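Unit 2: Small Weatherproof Enclosures
Handout for the evening wiring basics course, revised July 29, 2024

Welcome back, everyone, and thank you for the good questions last time - I went home and rewrote half of this handout because of them. We're staying with plastic boxes this week, the kind you'll hang on a garage wall or by the garden tap, and I'd like us to take our time over them before any cable comes out.

Start with the cover. On many small boxes it's clear and hinged, so you can look in on the devices without opening anything. Swing it gently and feel how the latch catches. If it has to be forced, look for a bit of grit in the hinge.

Next, the screws at the corners of the top. Run them in a little at a time, going corner to opposite corner, and stop when the gasket is snug (I've cracked more plastic than I care to admit by carrying on past that point).

Then the knockouts, those round circles molded into the side. Decide which ones you need with a pencil on paper first. Open only those, preferably on the underside, and fit each with the proper gland. A hole you opened by mistake needs a blanking plug, and tape won't do.

For homework, read page 159 of the course binder and sketch a layout for the Toka garden shed job, with the cable entries marked. Keep cable runs on the drawing 50 mm clear of the shelf brackets. Bring the sketch along even if it's messy - messy ones are the most useful to talk over. 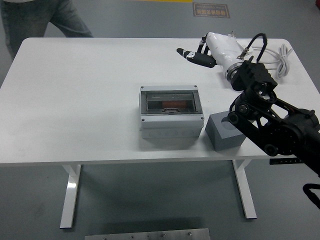 Goneo: I did my shed sketch with both entries at the bottom, but the supply comes down from the roof. Is a drip loop below the box enough, or should I move the box higher up the wall?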